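Speaker notes: "Where Does the Kettle Live?"
Tanosmont Town Library, evening talk, 20 minutes plus questions

SLIDE 1. Title
Wait for the chairs to stop scraping. Ask who has a drawer they can't open all the way. Every hand goes up. Mine too.

SLIDE 2. The move
We moved from Clerholm in August with 330 boxes. I labeled most of them "kitchen, misc." Pause here. People who have moved will laugh; the others are writing it down as a tip.

SLIDE 3. The counter problem
A counter is a horizontal surface, so mail lands on it. Then keys. Then a thing from the hardware store that you'll need for the other thing. My family's position is that all this is "out so we remember it." We have remembered none of it.

SLIDE 4. The 3 piles
Used daily. Used at holidays. Used by the person I planned to be when I bought it. Bring up the pasta machine. Don't go on about the pasta machine.

SLIDE 5. Prices
Skip if running late. A divider set at Josach costs more than our first table did. A shoebox lid does the same work and comes with shoes.

SLIDE 6. What I kept
Roughly half. My spouse disputes this. Take a drink of water.

SLIDE 7. Homework
Clear one stretch of counter tonight and see who puts something on it first. In our house it took 2 hours and it was me.

SLIDE 8. Leave up during questions
If asked about marble: yes, it stains, and no, I don't know what gets it out.

Comments

nairkitchens: Was there for this. Went home and threw out a fondue set. Regret it already.

potlid: Slide 4 felt personal.

We use cookies to improve your visit. Accept / Manage settings
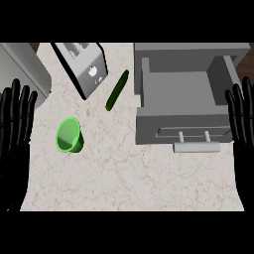

Slide 8: Green cup, cucumber, open drawer, veined countertop.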